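発表用メモ 卓上アーム導入キット「Kindeck」の評価について
2025/4/21 社内技術共有会 持ち時間25分(質疑込み)

スライド1 表紙
挨拶は短く。資料は共有フォルダに置いてあることを先に伝える。
今日話すのは、Folgateが出しているKindeckというキットを2月から試用した結果です。買うかどうかの結論は最後に出しますが、先に言うと「条件付きで可」です。

スライド2 キットの中身
Kindeckはアーム本体、グリッパ、台座、制御ソフト、それとシミュレーション環境のPlaluraが一式になった製品です。Plaluraだけの契約もできます。今回の試用はPlalura上の作業が中心で、実機を動かしたのは後半の2週間だけです。ここは誤解されやすいので、ゆっくり話す。
比較対象は、いま検査工程で使っているDekkerの旧型セルです。

スライド3 評価の進め方
課題は小物の積み重ねと仕分け。番号入りの小さなキューブを上からつかみ、指定の場所に置く。それだけの作業です。実際の部品に近い形も候補に挙がりましたが、姿勢の判定がしやすいのでキューブにしました。
試行はPlaluraで1,946回、実機で441回。回数に差があるため、成功率をそのまま並べた表は作っていません。聞かれたらそう答える。

スライド4 Plaluraの作業画面
画面を出したら少し待つ。後ろの席からはキューブが小さくて見えにくいので、ポインタで場所を示す。

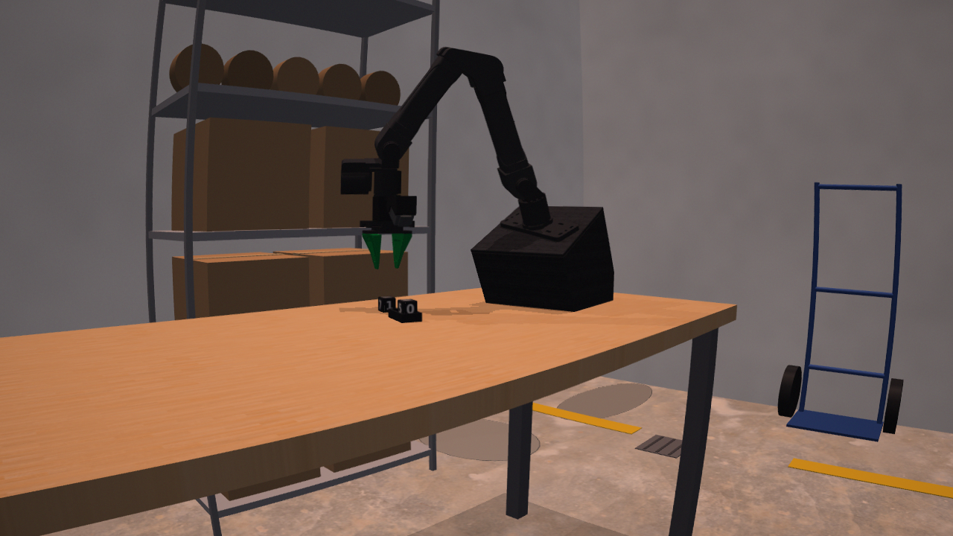

図1 Plalura上の作業セル。グリッパは開いた状態で、下に番号入りのキューブ。

アームの根元は、上面が傾いた台座に載っています。Folgateの標準テンプレートがこの配置で、変更は設定ファイルから行います。画面からは動かせません。改善要望として提出済みです。
背景の棚や台車もテンプレートに入っているものです。段ボール箱や床の模様まで作ってあり、カメラ画像で学習させる場合には使えそうですが、位置制御だけなら消したほうが軽くなります。消した状態では描画の待ちがほぼなくなりました。
見てほしいのはキューブの並び方です。「0」のキューブは低い黒いブロックの上にあり、隣の「1」と高さの条件が違います。高さの設定を共通にしたままだと、片方で指先の位置が合いません。最初の週の失敗は大半がこれでした。

スライド5 良かった点
導入が早い。箱を開けてから実機が最初の動作をするまで、40分で終わりました。Dekkerのセルでは業者の立ち会いで丸一日かかっています。
Plaluraで作った手順は、書き換えなしで実機に渡せます。座標の原点合わせだけは必要です。
ログが読みやすい。どの段階で止まったかが文章で出るので、制御の担当でなくても切り分けができます。
(時間が押していたらログの話は飛ばす)

スライド6 気になった点
指先の形状は先細りの標準品のみです。薄い板状の部品には向かないと見ています。交換用の指はFolgateの製品表に載っていますが、納期の回答がまだ来ていません。
接触の再現も甘いところがあります。Plaluraではつかめた角度が、実機では滑ることがありました。摩擦の値を下げると近づきますが、合わせ込みは手作業です。
日本語の説明書は設置編だけで、ソフトの説明は英語です。
保守契約は年単位のみ。途中解約の扱いは購買で確認中。

スライド7 費用
金額はスライドに載せない。見積書を回覧する。
台数を増やす場合、Plaluraのライセンスは台数ではなく利用者の数で決まります。2名分を取れば今の体制には足ります。

スライド8 まとめと提案
仕分けの前段に1台入れる案を出します。条件は次のとおりです。
・交換用の指の納期が書面で出ること
・摩擦の設定手順を社内で文書にすること
・Dekkerのセルは当面残し、並行して使うこと
全面的な置き換えは今回の提案に含めません。

想定質問
「シミュレーションだけで判断できるのか」 手順の確認と干渉の確認まではできる。把持の可否は実機で見る必要がある。
「安全柵はいるか」 評価時は柵ありで運用した。柵なしの可否は安全担当の判断待ち。
「他社品は見たか」 資料請求の段階まで。試用はしていない。
「いつから使えるか」 条件がそろってからの発注になる。日付はここでは答えない。

終了後、見積書を回収すること。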